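# Written acceptance criteria for gripper pads on hand-held units?

**Yasaman Farahani**

I am drafting a wear and replacement rule for the finger pads on our hand-held grippers and would like to know what other sites have in writing. The existing rule is one line on the station sheet: "Check pads before use." It gives no limit, no method and no record, and two operators can look at the same pad and reach different results. Both are following the sheet.

Setup, as far as it matters:

- Two grippers per station, one per hand, one operator.
- Parallel fingers, removable finger blocks held by screws, soft pad on the inner face of each block.
- Mostly light household items. Cloth, small plastic containers, soft toys.
- Fixed laminate-topped table. Cables run down from the grippers beside the operator.

The pads fail in more than one way. Edges lift, the top layer tears and leaves a strip of backing exposed, or a piece comes away and hangs from the block. Sometimes the pad surface is fine and the fault is in the hardware, with a screw standing out from the edge of the finger plate. I do not think one limit can cover all of these.

My draft has two grades:

1. **Monitor.** Surface scuffing or light fuzz, pad flat against the block on all edges. Record and continue.
2. **Reject.** Any lifted edge, any tear that exposes backing, any loose fragment. Stop and replace.

The objection from our production side (Shahram) is that grade 2 is too strict and that a lifted top edge does not affect the grip if the contact area is intact. I have no data to answer that with. The Mestden manual for our older units is silent on pads except for the spare part number, and the Cimport checklist we inherited is for fixed arms and assumes a tool changer.

Four views from one table:

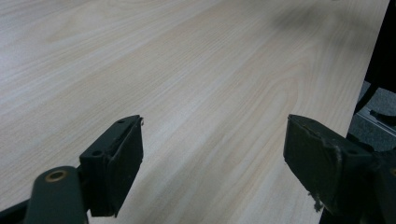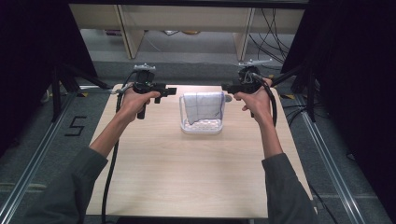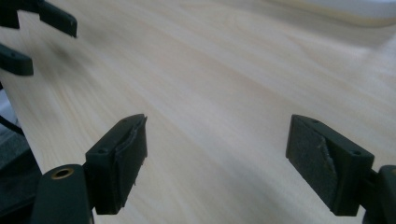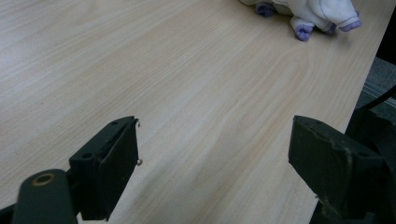
*Hand-held grippers over the same tabletop. Torn pads on both fingers in the third view; loose fragment on the right finger in the first.*

Under my draft the first and third are rejects on the pads alone. I am less sure about the fourth. The gray streak on the outer face of the right plate is cosmetic as far as I am concerned, but the left plate has two metal screws projecting at the edge and the draft says nothing on fasteners. Cloth handling is where I would expect that to matter.

What I would like to know:

- Do you grade by type of damage or by area of pad lost?
- Do you replace pads singly or as a pair?
- Is there an interval as well as a condition limit?
- How do you treat data recorded between the last good check and the reject?

---

**Vangelis Bakalis**

By type of damage. We tried area first. It needs a template and an operator who will use the template, and the readings were not repeatable on a pad that had frayed at the edge, where you have to decide which fibers count.

Answers in your order, from our procedure at Golside:

**Grading.** Ours is close to yours, with a third grade between the two. A lifted edge that can be pressed flat and stays flat is "finish the current batch, then replace." A lifted edge that springs back is a reject. Exposed backing is a reject in every case, as the backing has different friction from the face and the object can slip on one side only. A loose fragment is a reject for a separate reason: it can hang into the gap between the fingers and it can detach and stay on the work.

**Single or pair.** Pair, always, and both from the same pack. One new pad against one worn pad closes off center. The removed pads go in a bag marked with the unit number. Do not keep the better one as a spare.

**Interval.** Condition limit first, with a hard stop at 170 recorded episodes or 7 working days, whichever comes sooner. The number came from our own log and I would not carry it over to a different pad material. Start low, log every replacement with the reason, and adjust after a month or two.

**Data.** Everything since the last signed check gets a flag. It is not deleted. Whoever uses the data decides whether the flag matters to them. This only works if the checks are frequent enough that the flagged block is small, so we check at the start of each shift, after the break and at the end.

For fasteners, add a line of their own: screw heads flush or below the surface on the inner face and on every edge that can touch the object. Run a piece of thin cotton along the edge with the fingers open. If it catches, stop. Mark the seated position of each screw with paint pen so that a backed-out screw is visible at a glance. I can't tell from a picture whether yours have moved or whether the block was built that way. Compare with a new block before you write the limit.

On the objection about the contact area: the lifted part may be outside the contact area on a rigid box. On folded cloth the contact area is wherever the cloth is.

---

**Kianoush Parsa**

Just change them every Wednesday. Pads are cheap. We never had a rule and never had a problem.

> **Yasaman Farahani:** Did you log pad condition at the change?
>
> **Kianoush Parsa:** No

---

**Leif Sæther**

Agree with most of what Vangelis wrote. Additions:

- Put the reject samples on a board at the station. One real pad per grade, glued down, labeled. Text alone will be read in different ways, which is the fault you already have.
- Check with the fingers fully open and again closed with nothing between them. A curled edge can be hidden when the fingers meet and obvious when they part.
- Identify left and right units in the record. Ours wear at different rates because most operators do the pulling with one hand.
- Clean before grading. Dust and lint on a dark pad can be mistaken for a tear, mainly at arm's length.
- State who may overrule a reject. At our site the answer is no one on shift.

I don't agree with the middle grade. It was in our June revision and "finish the current batch" was stretched until the batch was the whole afternoon. We went back to two grades. If you keep it, write a limit in episodes next to it.

Replacement takes about 5 minutes on our Kollár units including the re-zero of finger width. Include the re-zero in your procedure as a numbered step with a signature. New pads are thicker than worn ones, and a unit put back without it will report the wrong opening until someone notices.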